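Kitchen Guides > Koskela Over-Sink Drying Rack > Set-Up and Everyday Use > Section 4

Search this manual Go

Section 4. Setting up the rack beside your dishwasher

By now you have the rack out of its box and rinsed, and I hope you have had a chance to read Section 3 on measuring your basin. If you skipped ahead (plenty of us do), please go back for just a moment and check that your sink opening is at least 11 inches from front to back. A rack that is stretched too far for its arms will wobble every time you put something on it, and that is no fun with your good plates.

This section is about using the rack together with a dishwasher, so that the few pieces you would like to air dry have a place to go while everything else is being loaded or put away. It works especially nicely with a double sink, where you can give one basin to the rack and keep the other for washing.

4.1 Placing the rack

1. Choose the basin nearest the dishwasher. In most kitchens this will be the smaller of the two, and that suits the rack very well.

2. Wipe the rim of the sink with a damp cloth and let it dry. Crumbs under the end pieces will make the rack rock.

3. Hold one end piece in each hand and pull gently until the rack is a little wider than the opening. You should feel an even, light drag on both sides.

4. Set the rack across the basin and press down on each end in turn. If one side lifts, slide that end in or out a touch and try again.

5. Swing the faucet over the other basin, so that you don't splash things that are already drying.

Note: If the sink is new, you may find a sticker on the inside wall of a basin. It does no harm to the rack, but it does come away more easily with warm water and a drop of dish soap than with a fingernail.

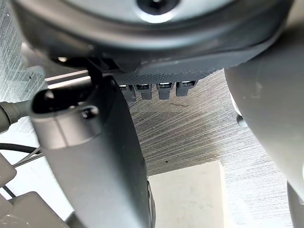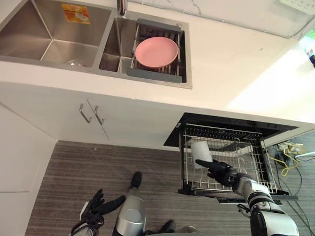
Fig. 4-2 (second picture). Rack across the smaller basin with a plate laid flat; dishwasher drawer pulled out.

4.2 Moving dishes between the rack and the dishwasher

1. Pull the dishwasher drawer out as far as it will comfortably go before you pick anything up. It is so much easier with both hands free.

2. Stand plates upright between the prongs, all facing the same way. A single plate may rest flat on the drying rack while you make room, but please stand it up or put it away before long, or water will collect inside the rim.

3. Put cups in upside down for the wash. If one is leaning, move it over until it rests against a prong and can't tip.

4. After the wash, leave the drawer open a few inches and let the dishes cool. Then move anything still damp over to the drying rack.

5. Slide the drawer closed slowly, with one hand flat against the front.

CAUTION: Never step over an open drawer or lean on it to reach the faucet. Close it first, even if you are only going to be a second.

CAUTION: Do not use the drying rack as a shelf for pots full of water, cutting boards with food on them, or anything straight from the stove.

4.3 Looking after the rack

Lift the rack off once a week, close it up fully, and wash it by hand with a soft sponge. Pay a little extra attention to the places where the wires meet the end pieces, where hard water likes to leave its white crust. A soak of almost 35 minutes in warm water with a splash of vinegar will usually loosen it. Rinse well and dry it with a towel before it goes back over the sink.

For replacement end caps, see Section 7.

We use cookies to remember your place in this manual. Accept / Manage choices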